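Storing inflatable beach balls between sessions
Posted in: Facilities and Equipment

Our center keeps 16 large inflatable beach balls for its Monday activity program. Staff currently deflate every ball after use, and the valves are beginning to wear. May the balls be left inflated indoors, and if so, under what conditions?
Na-rae Jeon

Garusano
Deflate them. It takes four minutes with a pump.

Damgaard
Balls in weekly use may remain inflated, provided that the room temperature is steady. Please observe the following:
Release a little air before storage. A fully taut ball places strain on the seams.
Keep the balls away from heaters and direct sun.
Do not stack them or place them under shelving.
Wipe the panels with a damp cloth and allow them to dry - mild soap is acceptable, solvents are not.

Inspection should be carried out once a month under good overhead light.
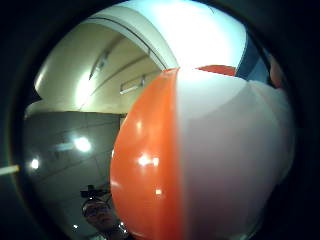

Particular attention should be given to the point where the panels meet, as slow leaks often begin there. Any ball that softens noticeably within 10 hours should be set aside for patching.

Votero
I agree with Damgaard. For a break of over four weeks, however, deflate them and store them flat.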